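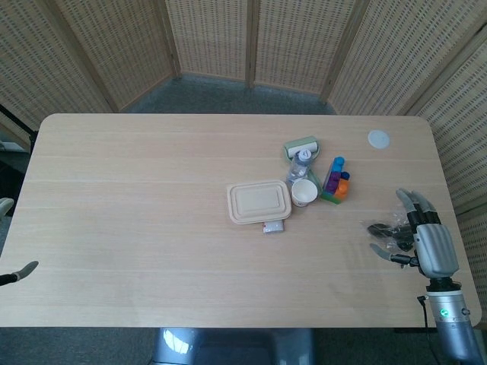 Usitz: 탁자 위 작은 물건 정리 메모 모음

버전 안내: 2020년 9월 2일에 올린 판입니다. 예전 판을 받아 두신 분은 items.csv만 새로 받으시면 됩니다.

Usitz는 탁자 위에 자꾸 모이는 작은 물건들을 어떻게 부르고, 어디에 두고, 무엇과 함께 치우는지 적은 한국어 텍스트 모음이에요. 종이컵, 생수병, 뚜껑 달린 음식 용기, 먼지 제거용 롤러, 끼우는 장난감 블록, 낱개로 포장된 것들처럼 어느 집에나 있는데 막상 정리법을 찾으면 잘 안 나오는 물건이 주인공입니다. 옷장이나 책장 정리 자료는 세상에 많잖아요. 저는 탁자가 훨씬 재미있다고 생각해서 여기부터 파고들었습니다!

들어 있는 것

items.csv: 물건 783가지. 한 줄에 물건 하나입니다.
notes.txt: 정리 메모 3,567건. 짧은 것은 한 문장이고 긴 것은 한 문단쯤 됩니다.
groups.txt: 물건을 묶은 갈래 16개와 각 갈래의 풀이.
README: 지금 읽고 계신 글.

items.csv의 칸은 모두 5개입니다.

name: 가장 흔히 부르는 이름
alias: 다른 이름. 여러 개면 세미콜론으로 나눴습니다
group: 갈래 이름
place: 치웠을 때 돌아갈 자리
with: 함께 치우면 편한 물건

한 줄을 옮기면 이런 모양입니다.

먼지 제거 롤러, 돌돌이;테이프 클리너;찍찍이, 청소, 현관 서랍, 리필 롤

alias 칸을 채우는 일이 제일 신났어요. 돌돌이 하나만 해도 부르는 말이 이렇게 많고, 집마다 "우리는 그냥 찍찍이라고 해요" 하는 식으로 다 다릅니다. 표준어인지 따지지 않고 들은 대로 넣었습니다. 맞춤법이 갈리는 이름도 alias에는 그대로 살려 두었으니, 검색용으로 쓰실 때 참고해 주세요.

갈래에 대하여

처음에는 재질로 나누려고 했습니다. 플라스틱은 플라스틱끼리, 종이는 종이끼리요. 그런데 이렇게 하면 생수병과 블록이 같은 칸에 들어가 버립니다. 분리배출할 때는 쓸모가 있어도 탁자를 치울 때는 오히려 헷갈려서, 지금은 쓰임새로 나눕니다. 마실 것, 먹을 것 담는 것, 놀이, 청소, 낱개 포장, 이런 식이에요.

가장 고민한 갈래는 "짝 잃은 것"입니다. 통 없는 뚜껑, 뚜껑 없는 통, 무엇의 받침인지 모르는 동그란 판 같은 것들이 여기로 갑니다. place 칸에는 "짝 바구니"라고 적었고요. 실제로 작은 바구니 하나를 정해 놓고 짝을 찾을 때까지 넣어 두면 되는데, 해 보면 생각보다 개운합니다.

메모의 말투

notes.txt는 부엌에서 옆 사람에게 말하듯 썼습니다. 몇 개만 옮깁니다.

종이컵은 안을 먼저 들여다보고, 비었으면 겹쳐서 한 번에 가져간다.
생수병은 눕혀 두지 말고 세운다. 뚜껑은 한 번 더 돌려 본다.
블록은 다 만든 것인지 만들던 중인지 물어보고 옮긴다. 묻지 않고 분해하지 않는다.
음식 용기를 들 때는 밑에 깔린 것이 없는지 본다. 작은 봉지가 숨어 있기 쉽다.
롤러는 겉장을 한 겹 떼고 나서 넣어 둔다.

블록 메모는 특히 길어졌어요. 아이가 있는 집과 어른이 모으는 집의 규칙이 아주 달라서 둘 다 실었고, 서로 어긋나는 메모도 지우지 않았습니다.

어디에 쓰면 좋을까

집안일 안내문, 정리 수업 자료, 낱말 카드, 한국어 학습용 예문에 두루 쓸 수 있습니다. 자매 모음인 Drevard(서랍 속 물건)와 칸 이름을 맞춰 두었기 때문에 두 파일을 그냥 이어 붙여도 됩니다. 현관과 신발장을 다루는 Drastov는 아직 칸 순서가 다르니 합치기 전에 확인하세요.

알아 두실 점

place 칸은 정답이 아니라 제안입니다. 좁은 원룸에서는 맞지 않는 자리가 꽤 있어요.
약과 화장품은 일부러 뺐습니다.
"물병"과 "생수병"은 따로 실었습니다. 하나는 씻어서 다시 쓰고 하나는 비워서 내놓으니까요.
계절 물건은 여름 쪽이 많고 겨울 쪽이 얇습니다. 손난로는 들어 있는데 귤껍질 접시는 빠졌네요. 다음 판에 꼭 넣을게요!

파일 형식

모두 UTF-8이고 쉼표로 나눕니다. 표 계산 프로그램에서 글자가 깨지면 불러올 때 인코딩을 직접 골라 주세요. notes.txt는 빈 줄이 메모의 경계입니다.

고칠 곳 알려 주기

빠진 이름이나 더 좋은 자리가 있으면 이슈로 남겨 주세요. 물건 이름, 부르는 말, 두는 곳만 적어 주셔도 충분합니다. 사투리 이름은 정말 환영합니다. 지역을 같이 적어 주시면 alias 뒤에 괄호로 넣겠습니다.

이용 조건

출처에 Usitz라고 적으면 자유롭게 고쳐 쓰고 나눠 쓸 수 있습니다. 인쇄해서 냉장고에 붙이실 때는 안 적으셔도 됩니다.

공유 16 · 댓글 5

이 사이트는 더 나은 이용 환경을 위해 쿠키를 사용합니다. 계속 이용하시면 쿠키 사용에 동의하는 것으로 봅니다. 동의 | 설정 변경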